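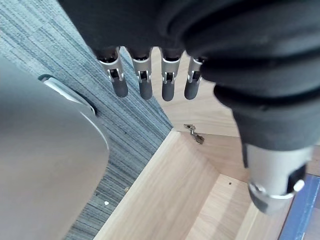 Hinge drift and the 35 mm cup

I spent most of May adjusting concealed hinges in a rented apartment kitchen, and I have opinions about the procedure that most people follow. The kitchen has upper and lower runs of face-frameless cabinets, installed before I moved in. By spring the reveal between adjacent doors varied enough that two of them touched when opened together.

The hinges are the usual cup type, with a 35 mm bore in the door and a two-hole mounting plate on the cabinet side. Each arm has three adjustments. The front screw moves the door sideways. The rear screw moves it in and out. Height is set at the mounting plate, either by loosening two screws and sliding the plate or, on better ones, by turning a cam.

The standard advice is to start with the side screw, which is the one you reach first and the one with the most visible effect. I did it that way for the first three doors and had to redo all of them. The side screw rotates the door if you turn it on one hinge only, and a rotated door reads as a height error at the far corner. You then correct the height, the rotation remains, and the gap at the bottom opens up.

The order I use now is height, then depth, then side. Height gets set with both mounting plates loose and a shim under the door, after which the plates are tightened. Depth is set so that a strip of copier paper drags slightly at the top and bottom of the hinge edge when the door closes on it. Side comes last, half a turn at a time, alternating top and bottom.

Kianoush Ranjbar, who fitted kitchens before he moved to the commercial side, read a draft of this and disagreed about depth. He sets it first because a door that binds on the carcass edge will lie to you about everything else. I tried his order on the pantry. It works, but on this pantry the height change was large enough that I had to set the depth again afterward.

The pantry door is the difficult one. It is 775 mm tall and hung on two hinges, and it holds a spice rack that the previous tenant screwed to the inside face. The rack was most of the problem. With it loaded, the free corner sagged 2 mm, measured against a line I had taped to the neighboring door. With it empty, the sag was under 1 mm. I took the rack off and filled the holes.

That left the upper hinge, where the mounting plate screws had lost their grip in the particleboard. Three repairs are commonly suggested:

Toothpicks and wood glue. Acceptable in solid wood. In particleboard the glue bonds to crumbs and the whole plug eventually comes out with the screw.

A longer screw. The side panel is 16 mm thick, so there is very little length available before the point comes through into the next cabinet.

Drill out to 8 mm and glue in a hardwood dowel, then drill a pilot for the original screw. Slow, and the one I used. The pilot matters, as a dowel will split along the grain if the screw is driven straight in.

I left the dowels overnight and hung the door on Tuesday. The reveal is now 3 mm along its full length, and I check it with a drill shank of the same size.

A note on parts. Two of the arms had stripped side screws and had to be replaced. The originals were stamped Hakik, a name I could not match to any current catalog. The replacements are from Grikonside and use the same 48 mm cup hole spacing, but the arm sits slightly higher on its plate, so don't expect to swap one hinge and keep your settings. I changed both on each affected door. Soft-close versions were available, and I skipped them. On a light door the damper can hold the last few millimeters open, and then you are adjusting around the damper.

Tools used: a PZ2 screwdriver (a Phillips will fit and will chew up the head), a 6-inch steel rule, painter's tape, copier paper, an 8 mm brad point bit with a depth stop, and a hand drill. I do not recommend a powered driver for the adjusting screws. They are small, they bottom out without warning, and that is probably how the two stripped ones got that way.

The drawer fronts under the counter are next. They adjust on an eccentric behind the front panel, and one of them is already at the end of its travel.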